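Stustell Home Tips
Cleaning and Floors

Can a machine sweep the table for you? What we can learn from a dustpan and a brush

Updated 27/07/2022

Many readers write to us with the same question: when will a robot do the small cleaning jobs at home? They do not mean the round vacuum that drives under the sofa. They mean the work we do with our hands, like picking up crumbs after lunch and putting them in the bin. I have followed this subject since March, and I wish to give a careful answer, together with some advice for those of us who still sweep by ourselves.

Why sweeping is a difficult chore

For a person, sweeping a table takes maybe one minute. We hold the dustpan in one hand and the brush in the other, and we do not think about it. But in this minute the two hands do different work. One hand must keep the pan flat and quiet. The other must push, and push with the right force. A bread crumb and a piece of sponge do not move in the same way under the bristles.

For this reason the sweeping of a table is a good test for a machine with arms. It needs no special room, only a mat, a dustpan, a brush, some bags and a little mess.
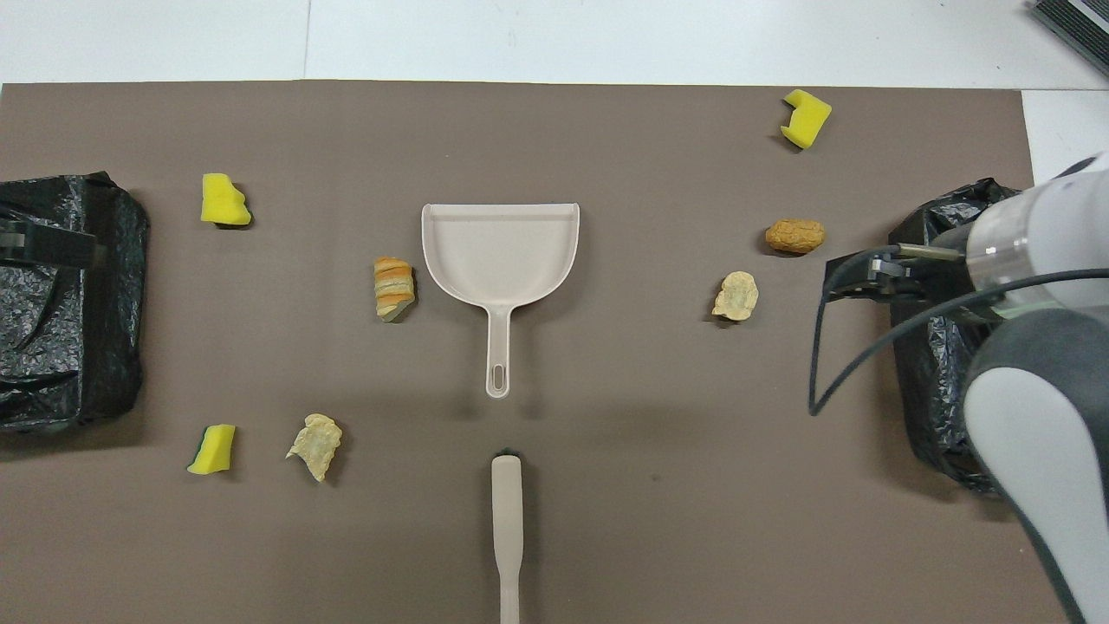

Dustpan and brush in the middle, a black bag on each side, and the mess still to be swept.

Tips for sweeping a table, for hands of any kind

1. Put the bag close before you begin. If you must carry a full pan across the kitchen, you will lose something on the way. I open the bag inside a small container and fold the edge over the outside, so it stays open.

2. Take the big pieces by hand. A large piece of bread rolls in front of the brush and pushes the small crumbs away. Pick it up and drop it in the bag. For a machine this is also the easier part, in my opinion, because a gripper needs only to close on one thing.

3. Keep the front edge of the pan down. This is the most common mistake at home. When the handle is too low, the front edge comes up and the crumbs go under. With my old Mamell pan I must press quite strongly. A pan with a thin, straight edge is better than a thick one.

4. Use short strokes. A long stroke throws the crumbs over the pan and on the floor. Three or four short ones are enough for a small place.

5. Turn the brush to reach the last line of dust. There is always a thin line left in front of the pan. Move the pan back 2 centimeters and sweep again. Repeat it until the line is gone.
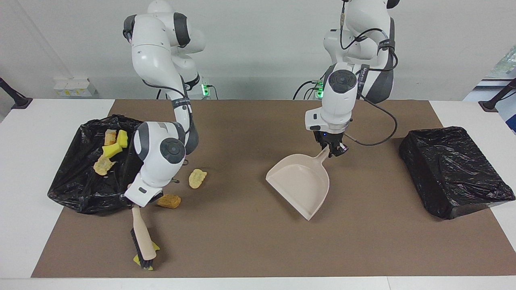 6. Empty the pan slowly. Bring it over the open bag first, and only then tilt it. Knock it softly with the brush handle.

So, can a machine do it yet?

My answer is: in part, and with patience. Holding a brush in one gripper and a dustpan in the other is possible for two arms. What I would like to know is how the work goes when the mess is different each day, when the bag falls closed, or when a child leaves a spoon on the table. A kitchen is never prepared in the same way two times.

I would also count the time. My own table needs less than a minute. If a machine needs 20 minutes for the same table, it can still be useful for a person who has pain in the back or the hands. For the others, the brush is quicker.

What to buy in the meantime

A simple set is enough. I use the Skanach hand brush with soft bristles for the table and a harder one from Mak for the floor. Please do not use the same brush for both. Wash the brush with warm water and a drop of dish soap, and let it dry hanging, with the bristles down.

Related pages: How to clean a cutting board. Which sponge for which pan. Bags that do not tear.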